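### 3.2 Storage units and label recall

Participants at the Lirkby site (n = 72) sorted household papers into small-drawer units over 14 sessions. Labels were removed after the first session – a change from the Plostell protocol, in which they stayed in place throughout.

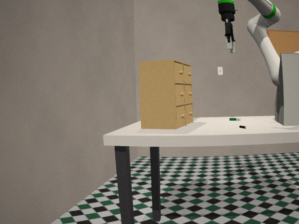 **Figure 2.** Six-drawer unit on a white table, rendered view.

Recall was scored by drawer row and column. Errors favoured neighbouring drawers in the same column, in line with Fernandes's earlier work on pantry shelves. Time limits were set at 600 seconds per sort.
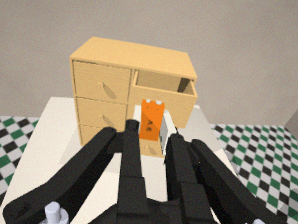 Column errors were analysed separately from row errors, as the two differed in spread. Sorts that ran past the limit were kept in the recall analysis but left out of the timing model.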